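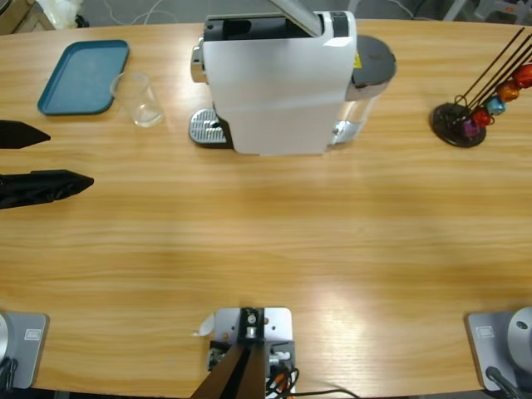 Kedir Kumsa wrote in to ask whether a two-arm kit is worth the money if all you want is a single-arm pick-and-place policy. No, buy one arm. The case for the Jernance bench kit is bimanual work, and this review assumes that is why you are reading.

**Under review:** Jernance bench kit, two arms, with the Curnodetti recording software
**Test task:** coffee preparation with a capsule machine, a glass, a tray and a capsule stand
**Last revised:** 2026-04-15

## Mounting

Each arm stands on its own grey square plate. Ours are at the near corners of a wooden table, with a metal bracket between them at the table edge. Setting the plates square to each other took most of a morning; the manual gives the spacing but no tolerance. An error of a few millimetres matters little for teleoperation, where the operator corrects by eye, but it matters a good deal if you intend to replay episodes on a second bench. Scribe the positions before you start.

Cable routing is the weak point. The cables leave low and run along the table edge, and there are no clips in the box. Add your own.

## Recording

We logged 1,212 episodes over the test period, split between Nilmini Sultana and Jelle Hendriks as operators. The software tags each episode with an operator name, which proved more useful than expected. A policy trained only on Hendriks's data approached the glass quickly and from one side. Mixing both operators cost a little speed and gave noticeably fewer collisions.

The start-of-episode routine is good. You reset the objects, press a pedal, and the arms return to a stored pose before logging begins. Discarding a bad take is a double press. The discard is final and asks for no confirmation, and we lost several sound episodes that way in January before someone moved the pedal.

Timestamps are sound. Joint and video streams stayed aligned throughout, with one exception after a firmware update, fixed by reinstalling the Timmermans driver by hand.

## Grippers

The fingers are black and tapered, and reach well into narrow gaps. Grip force is set per episode, not per object, so a value that holds a capsule securely is more than I would like on a drinking glass. We settled on a low setting and accepted the dropped capsules — they can be kept as failure examples if you label them.

Shiny objects are hard on the vision side. Foil capsules and clear glass both change appearance with the light, and a bright patch on the wood made matters worse. We varied the lighting on purpose after the first 100 episodes. I would do so from the start.

## Results

Trained on the full set, our policy placed a capsule in 19 of 40 trials. With the stand kept in one position the figure looks far better, but that number says little about the data, so I leave it out. Frans Van Acker's older Prilari bench was not run on this task and no comparison should be read into any of this.

## Verdict

Recommended for two-handed tasks, with reservations over cabling and the grip setting. The recording software is the better half of the package. Spare fingers are sold in pairs only.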